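Drorkasstead library opens its doors until late for the reading marathon

The Drorkasstead reading marathon is back this May, and it has grown! Last year it filled a single evening. This time the library on Nuttall Street is staying open for 60 hours straight, with somebody reading aloud in the main hall for every minute of it, and anyone who can hold a book is welcome to take a turn.

The aim is to get through 1,000 poems and short stories before the doors close. Slots last ten minutes each, and the sign-up sheet on the front desk has been filling up at a cracking pace. The middle of the night went first, oddly enough. There was a queue for the 3 am slot before the daytime ones had even been put up, and most of the people in it wanted ghost stories (fair enough, what else would you read at that hour?).

You can bring your own book or pick something from the trolley by the stairs. Anything goes as long as it can be read in front of a mixed crowd: nursery rhymes, sea stories, a chapter about beekeeping, your gran's old letters if she doesn't mind. Readings in other languages are very welcome, and last year's were a real high point. The Clutska choir is coming over on the bus to sing a set of lullabies at midnight, and they have promised one in Welsh that the tenors are still learning.

Children get the whole of the first morning to themselves, with cushions on the floor and the big picture books out. The bookshop Juvon has given a box of paperbacks for the swap table, so take one and leave one, or just take one. They're in lovely condition, and there are plenty of crime novels in there for anybody who gets through those as fast as most of Drorkasstead seems to. 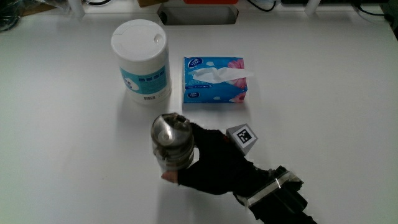
Parking behind the library will be closed for the whole event to make room for the soup van, which will be serving leek and potato, tomato, and a spicy lentil that sold out in no time at the winter fair. The car park by the swimming baths is a short walk away and free after 6 pm. The number 2 bus stops right outside and there will be extra late buses on both nights, going out as far as Clutska and back.

If reading in public isn't your thing, come and listen! Some of the best moments last time came late on, with a handful of people under blankets, mugs in hand, hearing a story they'd never have picked up for themselves. You can stay for one poem or settle in for the night, and bringing a flask and a pillow is a very good idea, as the hall chairs are not known for their comfort.

Entry is free and there's no need to book unless you want to read. The sheet is still on the front desk, with the best choice of slots left in the early evening, and you can also put your name down by phone during opening hours.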